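Fewer Toys on the Mat: The Case for the Single Box

By Trilok Bhatt, for the Indstead Family Resource Center

Every February, the Center receives the same request from parents in different words. The holidays and the winter birthdays are over, the shelves are full, and the living room floor has disappeared. Parents ask what they should buy in order to store it all. It is the position of this writer, and increasingly of the Center itself, that they should buy nothing, and that the question of storage has been allowed to stand in for a more useful question about how much a small child should be offered at one time.

The market for toy storage is large and persuasive. Rolling drawers, hanging nets and labeled bins all promise order, and they do deliver a certain kind of order on the evening they are installed. By the end of the week the bins have been tipped out. The child has behaved sensibly. A bin holding several dozen small objects cannot be searched by a three-year-old in any way except by emptying it, and an adult looking for one puzzle piece would do much the same.

What we recommend to families in our Thursday program is simple. Choose one open box and one mat. Whatever fits in the box is in use this week; everything else is put away, out of sight, in a closet or under a bed. The mat is where the box is unpacked and where it is packed again. When the week ends, the contents are exchanged.

Objections are raised to this, and they deserve a fair hearing. My colleague Güven Çınar, who leads the grandparents' group, has argued in our staff meetings that rotation places too much power in adult hands. A child who wakes up wanting the red bus should be able to have the red bus, he says, and to be told it is resting until Monday teaches only that grown people make strange rules. I take the point seriously. Our answer has been to let the child make the exchange. In the households that have kept up the practice longest, the weekly swap is done together, and the parent's part is limited to holding the box and keeping to its size. A favorite may stay for as many weeks as the child likes. If the red bus is wanted on a Wednesday, it can be fetched, and something else can take its place on the shelf.

A second objection concerns cost already incurred. Families have paid for these toys, or relatives have, and a gift that goes into a closet can feel like a gift refused. Here I would ask readers to consider how the gift fares in the alternative. A present that lies at the bottom of a full bin is also out of sight, and it will be stepped on as well. The same present, brought out in April with few rivals around it, is often met as if it were new.

The third objection is about the box itself. Several parents have asked us to name a product, and the catalogs do offer many. We had a Koppel storage bench in the playroom for six years, and it served mostly as a seat. The Center now uses plain cardboard. A cardboard box is light enough for a child to push, it has no hinge to close on fingers, and when a side gives way it can be recycled and replaced with the next one that comes through the door. It should be open at the top, so that the child can see into it from a sitting position or nearly so. Lids are for adults.

The mat matters more than is commonly supposed. It gives the activity an edge. A padded one is kinder to knees and to whatever is dropped, and a printed one will be looked at in its own right, particularly by younger children who name the animals before they touch a single toy. With a few things out, the print remains visible and the child can still find somewhere to sit – a modest test, but a reliable one.

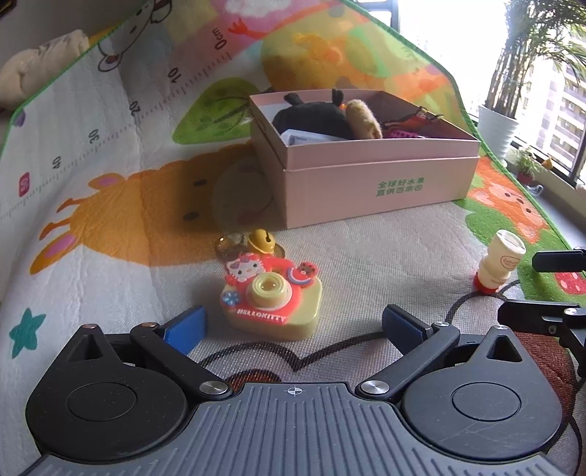

A toy camera, a bell and an open cardboard box on a padded play mat.

A character toy of this kind is sometimes looked down on by those who favor unpainted blocks, and I do not share the view. A toy camera with a familiar face on it invites a child to point it at people, to ask them to hold still, and to tell them what the picture shows. That is conversation, and it is worth more than the good taste of the adults in the room. A bell is similarly generous. Both are the sort of small object that vanishes in a crowded bin, and both reward a clear floor.

I would add a word on packing up, which our families report as the hardest part of the day. The instruction to "tidy up" is too large for a young child to act upon. "Put the bell in the box" is a complete task. With few things out, it need be followed by only a handful of others, and a parent may reasonably expect to do half of them. On poor evenings the parent will do all of them, and no lasting harm will result.

The Center does not propose to regulate anyone's living room. We ask only that families try the single box for six weeks before spending further money on shelving. Those who wish to discuss it may come to the open session on 17th March, when the playroom will be set up on this plan and spare boxes may be taken home.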